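One page of rules for hand-held gripper work

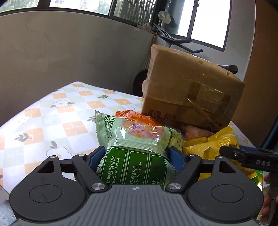

The rules at Skasley fit on one sheet of paper, and the woman who wrote them would like to keep it that way. She runs practice and training for the company, which collects manipulation data with hand-held grippers in ordinary homes and passes it on to groups that train robot arms. The first version, in January, ran to 133 separate instructions.

"People read it once and then did what they had done before," she said. "You can't hold that many things in your head while you're picking up a bag of chips."

The current version has 10 rules. Most of them deal with how an operator moves. Fingers should be open before they reach the object, and the grip should close at one steady speed. If a grasp slips, the operator finishes the attempt and logs it as a slip.

"That last one took a lot of training," she said. "Everybody wants to fix it on the spot. They poke at the thing until it goes in. Then you have a recording of a person poking, and it's labeled as a clean pick."

Soft packaging gets a rule to itself. A snack bag changes shape each time it is squeezed, and operators tend to grab it by the top seal because that feels tidy. The sheet asks them to vary the grip point across the body of the bag and to stop closing once the bag is held.

"We say hold, don't crush. If you hear the contents break, that goes in the log too."

For two-handed work, both tools have to be running before either one touches anything, and the second hand is never used bare to steady an object. She called that the rule most often broken.

She was asked why the company does not simply build a test kitchen and work there. It has one, she said, and uses it for training new people. For everything else she prefers real rooms, with patterned cloth, boxes that haven't been unpacked and daylight that changes through the afternoon. The rules say that a room is to be left as the resident has it, apart from three things: documents with names on them, photographs of people, and medicine. Those are moved before recording starts and put back afterward.

Consent is handled on a separate form, adapted from one used by Sotiropoulos, a contractor the company worked with last year. A resident can withdraw a session within 50 days, and no reason is needed.

"I get asked to shorten that," she said. "I won't. People think about it later, when the house is quiet."

Sessions stop after 2 hours, including breaks. Wrists get tired before people notice, she said, and the motions get jerky. Derko, which checks the recordings, sends back anything from an operator who has gone over.

She does not expect the sheet to become a standard. A working group at Ukulden has asked for a copy, and she sent it with a note about what had been taken out — mainly instructions on lighting and camera height that no one could follow in a small bedroom.

The next revision will change the wording on slips again. Operators still disagree on whether a bag that turns in the fingers but stays off the surface counts as one. For now, she tells them to log it.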